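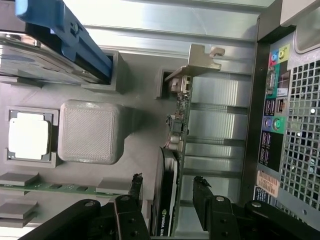 Noemí Tapia

OK so I've spent most of September going through every digital photo my family has taken since I was in middle school, and I have Thoughts. Thread, sorry, it's a long one

My mom turns 70 next spring and my brother said hey, wouldn't it be nice to make her a book. Sure! A book! I figured two evenings and a pot of coffee. I am on week four and I've started dreaming in thumbnails

First thing I learned is that we had the same vacation saved in five places. Old desktop, newer desktop, a stack of CDs with my dad's handwriting on them, my phone, and a Hevex account I've been paying for since college and forgot the password to twice

The trip to Lomar alone had 437 pictures. We were there a long weekend. It rained. Half of them are of the same pelican

We use cookies to give you the best experience on our site. By continuing to browse you agree to our use of cookies. Accept all | Manage preferences

If you're about to do this yourself, copy everything into one big folder before you delete a single thing. I did it the other way around and lost my cousin's graduation for a whole afternoon (found it later in a folder called "new new 2")

And please don't trust the dates. Our old camera thought it was 2001 for most of its life, so according to the computer my niece was at a wedding years before she was born. I've been sorting by haircuts. My mom's bangs are way more reliable than any time stamp

I tried Harnano for finding duplicates and it's pretty good at the exact copies. It is NOT good at the nine shots of everybody around the birthday cake where somebody's blinking in every one. You have to sit there and pick those by hand

Which brings me to blinking. My uncle has his eyes closed in every group picture from three different decades. I called him to ask about it and he said he can feel the flash coming

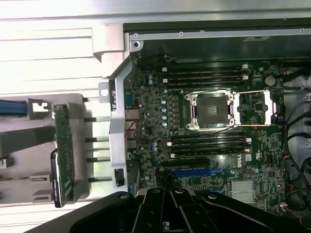

Nelly Cabrera: we did this for my grandparents and the thing I regret is throwing out all the blurry ones. There was one of my grandma laughing so hard she's mostly a smear and I'd give anything to have it back

Oh Nelly, that one got me. I went straight back to my trash folder after reading it and pulled out a bunch. There's one of my dad running to get into the picture before the timer went off and all you see is an elbow and part of a sneaker. It's going in the book

So new rule: blurry stays if I can tell who it is

The boring ones turned out to be my favorites, too. I skipped right past the sunsets. What I kept stopping on was the kitchen with the old yellow phone, the cereal we used to buy, the couch we all hated. I'd forgotten we ever had that couch!! It was so scratchy

I wish we'd taken more of regular days. We have over 300 of Christmas mornings and I found exactly one of my dad making dinner, and he's facing the stove
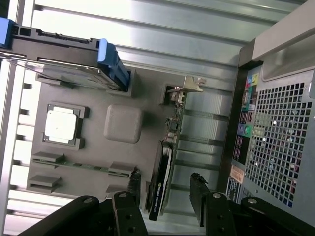 Anyway, names. Write down the names while there's somebody around to ask. I sat with my mom for an hour (told her it was for "cleaning up files," she bought it) and she could name every single person at a block party I would've sworn was all strangers

She also told me a story about the neighbor's boat that I can't repeat here, but wow

I typed what she said right into the captions while she was talking. Spelling's a mess. I'll fix it later or I won't

Where I am now: 83 pictures picked for the book, and my brother wants it down to 60 so the printing doesn't cost a fortune. He's welcome to come over and choose which baby picture of himself goes

People keep asking what I'm doing with the rest. One copy at my place, one at my brother's, and one on Hevex now that I finally got back in. I'm putting a reminder on my phone to check them every New Year's, and we'll see how long that lasts

Still looking for the beach summer, by the way. My aunt swears she mailed us a disc. If you're a Tapia and you're reading this, go check your junk drawer please

Sign up for our newsletter and never miss a story. Enter your email address. You can unsubscribe at any time.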